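Research > Papers > Simulation Tools > Section 4

Last updated 30 Jan 2024

By Ajith Kartha

4. Evaluation of the Lastside Simulation Kit

4.1 What the kit provides

Lastside is sold by Greltow as a ready-made simulation kit for tabletop and household manipulation. A license covers a set of furnished rooms, a parallel-jaw arm model, a wrist camera model, and a task runner that starts episodes, applies actions and writes out the results. The vendor presents it as a way for small labs to begin policy training without building their own rooms. We reviewed the version released in October, with default settings except where we say otherwise.

Our interest was narrow. We wanted to know whether a policy trained on views from the wrist would get usable input through the whole range of arm motion, including the poses that come up between grasps. Earlier reviews of kits of this type looked mostly at views of the work surface. An arm that is reset, or that backs away from a failed grasp, spends part of each episode with the wrist turned to a wall or upward, and the policy still receives those images.

4.2 Setup

We ran 500 episodes, split evenly over four rooms. Each episode began from a random arm pose drawn from the kit's own sampler. We left the sampler alone, although it allows steep wrist angles that a user might prefer to rule out. Images were saved at every control step together with the joint readings and the gripper opening. All runs were done on a single workstation in our lab at Lenddale.

Rooms in Lastside are assembled from a shared library of wall, floor and ceiling surfaces, and framed pictures are hung by a placement script. The user can turn the script off or supply other pictures. We kept it on. Light sources are fixed for each room and were not changed between episodes.

Figure 4 is a wrist view with the camera pitched up and the gripper open. Both fingers stay in view, and the room behind them is reduced to two walls, the ceiling and one framed picture of a cloudy sky. The ceiling is much darker than the pale wall it meets. Views like this carry no information on the task object, but they do carry the gripper state and some cues to where the wrist is pointing.
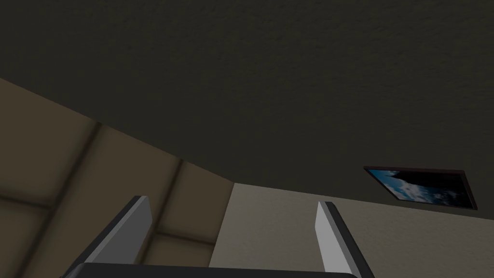
Figure 4. Upward wrist view in a Lastside room, gripper open.

Eliécer Sotelo wrote in reply to an early draft of this section that the default sampler should be judged as part of the product. In his view a buyer will run the kit as it ships, and if a share of the training data is spent on poses with no object in sight, the buyer pays for that in compute. He also asked that we report results with a restricted sampler next to the default ones. We agree with the second point and have added the comparison in 4.3. On the first point we are less sure, as a policy that has never met such a view may behave badly when it reaches one.

4.3 Results

We trained the same policy twice, once on episodes from the default sampler and once on episodes where the upward pitch of the wrist at the start was limited to 25 degrees. Both were then tested on 50 held-out starts from the default sampler. The restricted policy learned faster in the early part of training and reached a stable grasp rate sooner. On held-out starts with a steep wrist angle it was the weaker of the two, and its usual failure was to hold still or drift until the episode timed out. The default policy more often turned the wrist back toward the work surface and went on with the task.

Changing the pictures had a smaller effect. With the placement script off, the default policy did slightly worse on steep starts. We take this to mean that it had been using the pictures as landmarks. A user who plans to move a policy to a real room should swap them between episodes, and the kit makes this easy through the room file.

4.4 Practical remarks

Installation took one afternoon. The manual covers the task runner well but says little on the sampler, and we had to read the source to find the setting for wrist pitch. Support answered our two questions within a week. The export format is the one described by Venkataraman, so existing loaders worked after a change to the field names.

The main weakness for our purpose is the fixed lighting. Dark areas of a room stay dark in every episode, and there is no supported way to vary them short of editing each room by hand. Greltow lists variable lighting as planned work, without a release date. Until then we would use the kit for early training and for debugging control code, and would collect separate data before any test on hardware.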